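Clonddale Community Laundry and Advice Room
Progress report to the Hundik Fund
05/10/2018

Prepared by Innes McIver

The second grant payment of 2000 was received and has gone to advice sessions and printing. We have 944 left, which covers interpreter hours through September. The debt advice sessions are full most weeks and we have moved the benefits session to the afternoon, as agreed with Edmund Krawczyk on his visit. 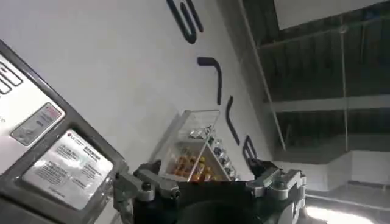
Signs were the main complaint in the last user survey. People coming in for advice did not know which door to use, and several left. The new wording was checked with the Dolska tenants' group before it was approved. Large dark letters on a white wall are easier to read than the paper notices, and we would like to use the same style at the Akanda site. The quote for that is 1000, not yet accepted.

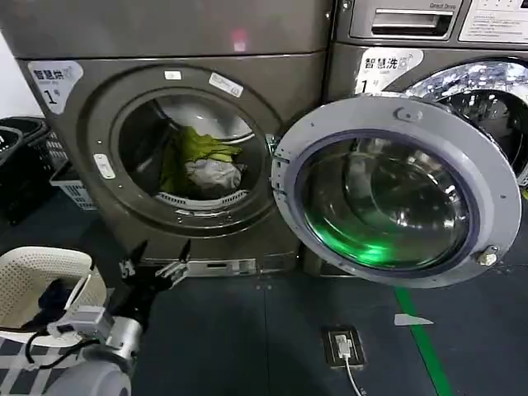

Energy advice has been slower to start. We planned 30 home visits and are behind, mostly due to cancellations. In the meantime the adviser has been giving short talks on running costs. Drying takes up a large part of them. She covers part loads, like the few items in the bottom of the drum here, and cleaning the lint filter. Home visits will start again once the second adviser has finished training.

We ask the Fund to let us carry the unspent visit money into the next period.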